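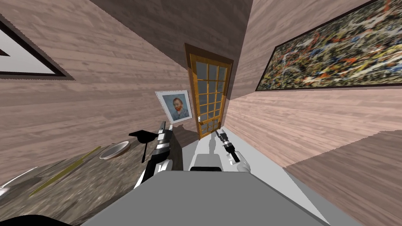 September 29, 2018

Adhesive creep, Viner samples, continued from the last entry.

Lap joints cut from the Fleury stock, bonded with batch 2, clamped overnight, trimmed in the morning. Ozan Güler did the trimming. Bond area per drawing. Load hung at 3,000 g, dial gauge zeroed once the hanger stopped swinging.

Joint A: 124 microns of slip at the first reading, then flat. Joint B still moving when I left for lunch. Joint C let go at the glue line, clean on one side, which looks like poor wetting. Sobia thinks the primer had skinned over before closing. Open time was not written down for C. Write it down.

Oven drifted during the warm run. Setpoint 60 C, the loose probe read low near the vent. Moved the rack to the middle shelf and restarted the clock. Discard everything before the restart.

Conoldale want the creep curve on a log time axis. Old plots are linear, so redo those too. The gauge file from the Nunditz logger drops the header when the battery is changed; check the units before pasting.

To do:
Repeat C with fresh primer, almost 100 percent coverage, photograph both faces after failure
Order blades
Ask Sobia Magsi for the humidity log
Long run starts in October, needs the second hanger

B at end of day: still creeping, rate down. Left loaded.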